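Robots at work – what changes for the grown-ups?

14 comments | 2 shares

Lots of people think a robot at work looks like a shiny metal person. Mostly no. Mostly it's an arm, or a box on wheels, or a computer program you can't see at all. The word for all of it is automation. Automation means a machine does a job, or part of a job, without a person steering every bit of it.

Your washing machine is automation. So are traffic lights. So are the doors at the supermarket that slide open when you walk up to them with your hands full.

Now think about a workplace. Let's use a small one called Nulero. Nulero looks after lost and left-behind things for gyms, hotels and offices. People leave stuff EVERYWHERE. Chargers, jumpers, half a packet of something. It all has to be picked up, looked at, sorted and sent to the right place.

Before, people did every step by hand. Pick up, look, decide, put in a box. Write it on a form. Pick up the next one. Gisela Cabral has worked there for 13 years and she says the lifting was fine, it was the forms that made her want to lie down on the floor.

Then Nulero started teaching a machine called Ondinero to do the sorting. Teaching – yes, a bit like school. A machine doesn't know what a cloth is. It doesn't know a cloth is still a cloth when its all scrunched up. You have to show it lots and lots of times.

And the things to sort are awkward! Some are soft. Some are hard. Some are shiny, and shiny things confuse cameras, because the light bounces off and the colours look wrong. Snack wrappers are terrible for this.
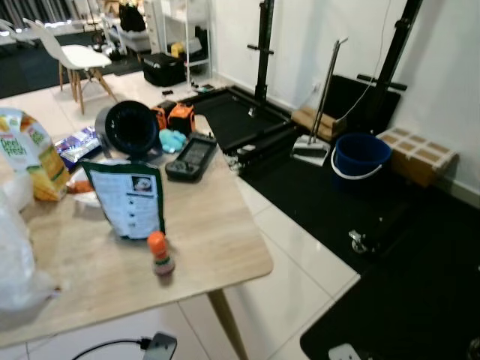

Sorting practice: a fluffy blue cloth, a controller, a shiny wrapper and a small bottle with an orange cap.

So how would YOU pick up each one? Try it at home with things from the kitchen (ask first). A bottle – easy, you grab round the middle. A cloth – pinch it anywhere. A bag of crisps – careful. Squeeze too hard and you've got crumbs.

You didn't have to think about that. Your hand just knew. A machine has to work out how hard to squeeze, where to hold, and what to do if the thing slips. That's three problems before it has moved anything.

Nulero used 2000 practice goes before they let Ondinero sort things for real. Some goes were rubbish. Once it put the same sock in the box, took it out, put it in again, took it out again. Someone had to press stop.

What about the people?

This is the big question and grown-ups argue about it a lot. Does the robot take the jobs? Sometimes a job does go, and that is hard for the person who had it. It's ok to say so. Sometimes the job stays but turns into a different job. At Nulero there were 4 people sorting. Now two of them still sort, the tricky stuff mainly. One moved to answering messages from people who've lost things. And Gisela checks what the machine has done and shows it again when it gets muddled.

She had to go on a course for that, in July. She was nervous. She hadn't sat in a classroom since she was sixteen and she forgot her pen. She likes the new job, mostly, but misses chatting. When everyone was sorting at one table they talked all day long. Now she's further away and it's quieter.

Emiliano Vergara still sorts. He was worried the machine would be faster than him and everyone would notice. It is faster with boxes and bottles. It's slower with anything floppy and it is hopeless with necklaces, so he gets all the necklaces. He'd like fewer neckalces.

Things that are good at being done by machines: the same thing again and again, heavy things, boring forms, night time.

Things people are still better at: knots, odd shapes, noticing that a teddy is probably somebody's favourite and ringing them up straight away.

Words to know

Automation – a machine doing a job, or a bit of one, by itself.
Sensor – a part that lets a machine notice things. A camera can be one. So can a button that feels a bump.
Training – showing a machine what to do, many times.
Shift – the hours a person works in one go.

Something to do

Ask a grown-up what machines they use at work and what the job was like before. Ask what they'd never want a machine to do. Write down the answers, or draw them. Gisela's answer was "make the tea", and Emiliano said he'd be delighted if it made the tea.

Next time: how does a lift know which floor to go to first?

2 shares | 14 comments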